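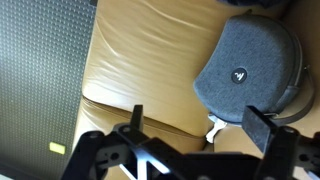

The gripper kit is easy to put together and hard to set up well, according to one reply we got on the class forum before we ordered it, and after a term with the kit our group mostly agrees. The person who wrote that had used an older version with a different controller, so we did not take it as a result. We used it as a starting point for what to test.

Student Project Report
Review of the Stunard two-finger gripper kit for home pickup tasks
Submitted 2024-03-20

1. Background

Our department wanted to know whether the Stunard kit could replace the grippers used in the second-year lab. The old ones came from Lulberg and parts are getting hard to find. The Stunard kit is sold as a set of flat black brackets, two finger assemblies, a servo, a small camera with a wrist mount, and a cable set. It does not include an arm. We mounted it on the Siregar arm the lab already owns, using the adapter plate from the same seller.

The project was limited to objects that people leave on furniture at home. Most of the lab exercises use blocks on a flat table, and a gripper that works well there may not do as well on a soft seat. We chose soft cases, folded cloth, remote controls and paperback books.

2. Assembly

Assembly took two lab sessions. The printed guide is clear up to the point where the fingers go on, and then it skips a step. The brackets have more than one hole the finger joint can be bolted to, and the guide does not say which hole goes with which opening width. We picked the wrong one first and had to take the left side apart again. The seller's website has a corrected page, but the guide in the box does not mention it.

The screws are all one size except for four longer ones at the servo. These should be bagged separately - we mixed them up and lost part of a session.

3. Test setup

We ran the tests on a sofa with leather cushions and repeated some of them on a fabric chair. The arm stood on a low cart beside the seat. A student placed the object by hand, started the program and wrote down the result. A pickup counted as a success if the object was lifted clear of the cushion and held for the full wait time set in the program.

Object positions were found with Jindurura, the vision software we use in the lab course. It reads the wrist camera and sends a grip position to the arm controller. We set the servo to update at 1000 microseconds at one end of its travel and stopped well before the other end, as the guide advises.

4. Results

We recorded 62 pickups on the leather seat. Of these, 43 were successes. We did fewer runs on the fabric chair and do not report a rate for it.

Soft cases were the most reliable group. The finger pad presses into the side of the case and the cloth gives a little, so small errors in position matter less. Loose straps caused some trouble. If a strap lay between the fingers, the gripper closed on it and lifted the case at an angle, and a few of those lifts ended in a drop.

Books were the worst. The fingers need to get under or around an edge, and a book lying flat on a cushion does not offer one. Pressing down makes the cushion sink and the book sinks with it. We tried coming in from the seam between the cushions, where there is more room below the edge. This helped with thin books only.

Shiny leather was a problem for the software at first. Bright spots on the seat were marked as objects and the arm went to them. Closing the blinds fixed most of it, and lowering the exposure fixed the rest.

5. Wear and upkeep

The seller rates the servo for 3000 cycles before the first check. We did not reach that number. The bolts at the finger joints worked loose twice, and thread lock stopped it. The pads show no wear that we could measure.

The camera cable is too short when the wrist turns all the way. We added an extension in November and had no more dropped connections after that.

6. Recommendation

We recommend the kit for the second-year lab with two changes. The corrected assembly page should be printed and put in each box before the students get it, and the camera cable should be replaced with a longer one. For tasks with flat objects on soft surfaces we do not recommend the standard fingers. The seller lists a thinner set, but it was out of stock during the project and we could not test it.

7. Files

The run log, the arm program and the Jindurura settings are in the course folder under the project name. The log includes the failed runs, with a short note on each. Settings for the fabric chair are in a separate file and have not been cleaned up yet.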